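Boards > Hardware > Grippers and end effectors > Faults

Right gripper closes by itself after a pause
31 replies (showing first page) · 6 shares

rodumstead_lab
We run a pair of the handheld grippers from Dridov for pick and place takes. Task is simple, ball off the board and into a white plastic tray. Since the May firmware the right one sometimes closes with no input on the trigger. It happens after the fingers have been held still for a few seconds. Left one has never done it. 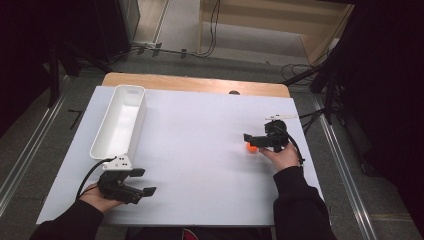

Worst one so far was yesterday at 4 in the afternoon. It shut on the operator's thumb while he was clearing the ball by hand. No cut, but he had a bruise and we stopped for the day. The log shows the position reading jump from 14 to 3,266 in one sample, then the motor drives to close.

tk_bench
3,266 is garbage if the limit is still 3,000. The firmware should throw that out before it gets anywhere near the motor. Have you swapped the cables?

rodumstead_lab
Swapped left for right this morning. Fault stayed with the right gripper. I did 17 takes and got it twice.

oldsolder
I would still look at the cable, at the end inside the housing. We had the same jump on one of ours and the strain relief had let go. Pulling on the cord moved the plug a hair, and that was enough.

tk_bench
A loose plug gives you dropouts. It doesn't give you one clean bad number and then normal readings again. This is software.

oldsolder
Ours gave exactly that. I can only tell you what was on my bench.

natwood_user
Same firmware here at Natwood, four units, no fault. So I lean toward oldsolder. That said, a bad reading should open the fingers or cut power – it should never close them. Report it whichever way it goes.

rodumstead_lab
Opened the housing. The plug has some play in it but I can't make the jump happen by wiggling it. Rolled back to the old firmware, will run it tomorrow with the plug left as it is. Ticket is in with Dridov. Until then the rule here is power off before anyone's fingers go near the jaws.

tk_bench
Good, change one thing at a time. Post the raw log from before and after if you can.

oldsolder
And tug on the cord during a take, with the fingers held still. Wiggling it on the bench didn't do it for us either.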